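Porridge for a crowd, the slow way

Quick one as I'm packing for Hovelham and the oats question has come up again. Written down so I can stop typing it out in emails.

What you need

200 g pinhead oats (not rolled, not the quick sort)
Water, 3 times the volume of the oats, plus a splash for later
Salt, a decent pinch
Milk to loosen
A pan with a heavy bottom and a lid that fits

Feeds four hungry people or six polite ones. Double it for the walking weekend, but use a wider pan, not a taller one.

Night before

Toast the oats dry first. Medium heat, keep them moving, stop when they smell like biscuits. Goes from fine to burnt very fast so don't wander off. Tip them out onto a plate straight away, the pan carries on cooking them otherwise.

Boil the water in the same pan. Oats in, stir, one minute at a bubble, then lid on and heat off. Leave it. Go to bed. On the side is fine in a cool kitchen, but in August I let it cool and put it in the fridge.

Morning

It will look wrong. Solid, grey, a bit of a skin. Break it up with a wooden spoon, add the splash of water and put it on the lowest heat you have. 9 minutes usually does it, longer from the fridge. Stir every so often, right into the corners, which is where it catches.

Salt goes in now, near the end. Tyyne Laitinen salts at the start and hers is very good too, so suit yourself. I find the oats stay a bit tougher that way. 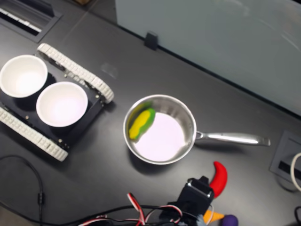
Milk last, off the heat, a little at a time. You want it to fall off the spoon slowly. If it sits there in a lump, more milk. If it runs, back on the heat for a couple of minutes and wait. It thickens again while you're faffing with toppings so stop slightly early.

Warm the bowls. Hot tap water, swish, tip out, done. Makes more diference than anything you put on top.

Toppings

Brown sugar and cold cream. Stewed plums. Grated apple with a bit of lemon. Cyrill Eberhard has his with hard cheese and black pepper, which I was rude about until I tried it. Go easy on the salt if you're doing that one.

Problems

Stuck to the bottom: don't scrape! Pour the good stuff off into another pan, carry on. Soak the burnt one with cold water and a spoon of bicarb.

Lumps: you put the milk in too quick. Whisk, small one, half a minute.

Still chewy: needs longer, thats all. Lid on, low, another 5 minutes.

Leftovers

Keeps 2 days in the fridge, covered. Pour it into a shallow dish while it's warm and it sets. Slice it cold and fry in butter till the edges go brown. Bit of jam. Better than the first go if I'm in the right mood.

Plum recipe to follow when I'm back.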